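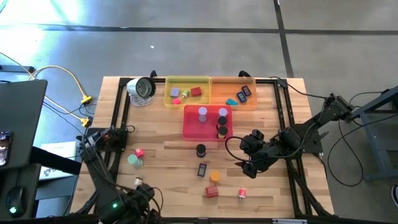
6.3 Fault 214: Gripper Closed Without Object

The Illance two-arm cell raises fault 214 when a gripper reports fully closed and the software still expects an object between the fingers. Both arms hold position. The motors stay powered, and the lights on the arm housings do not change.

CAUTION: A held arm is a live arm. It can move without warning when the fault is cleared. Keep hands, sleeves and tools off the tabletop until step 3 is complete.

To clear the fault:

1. Press Hold on the operator screen. Do not use the emergency stop unless someone is at risk — it cuts the brakes' holding signal and the log entry for the pick is lost.

2. Write down which arm faulted and the pick number.

3. Switch off motor power to both arms, including the one that did not fault. Support each forearm by hand while the joints relax.

4. Look for the missed object. Small hard items such as plug-in chargers are often pushed sideways by one finger and end up against a bin wall or under the wrist.

5. Check that no cable loop has been caught between the gripper and the tabletop. Free it by hand. Never drive the arm to pull it out.

6. Return the object to the open wood, clear of the bins.

7. Stand outside the rails, restore motor power and run Home for one arm at a time.

8. Select Resume. The cell repeats the failed pick at reduced speed.

NOTE: If 214 returns 3 times on the same object, stop and run the finger alignment check in 6.4. Do not raise the grip force to get past the fault. In the Sepp software the close timeout is set to 860 ms and should be left there.

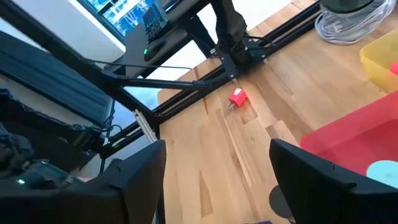 Can I clear the fault while the object is still on the table between the fingers?

Leave the fault active until motor power is off. With power on, the gripper may close again as soon as the fault clears, and the finger edges can pinch. Follow steps 1 to 3, then move the object.

6.3.1 Reporting

Repeated faults must be reported to the Prollstead service desk, attention Žydrūnas Grīnberga. Attach the pick log and state the software version. Units installed before May have the older wrist bracket — include its serial number as well.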